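About Ivatik

Ivatik teaches written and spoken Spanish to adults who need it at work. Lessons run by video call or by phone, one teacher to one student, and last 45 minutes. Reading and grammar exercises are done between lessons in the student account.

Purificación Requena wrote the first course as a set of printed units for hospital clerks. The current catalog has 186 units, grouped by level and by line of work.
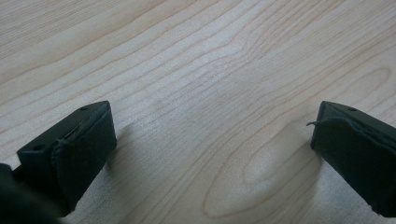 Each unit has a word list, a recorded dialog and a short written task. The teacher marks the task before the next lesson and returns it with notes. Units can be taken out of order – the placement test suggests a starting point, and the teacher may change it.

Sena Ansah is in charge of teacher hiring and training. New teachers complete 20 observed lessons before they are given their own students. Austra Krūmiņa maintains the recordings and the placement test, which was last revised in November.

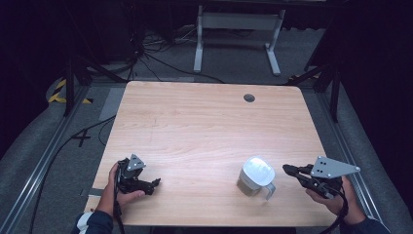 Light wood table, with a hand-held gripper in each hand.

Company accounts are available for groups of up to 400 students. Progress reports go to the account manager at the end of each month and list lessons attended, tasks marked and current level. Billing and account changes are handled by Dalia Tamošiūnaitė.

Last updated: November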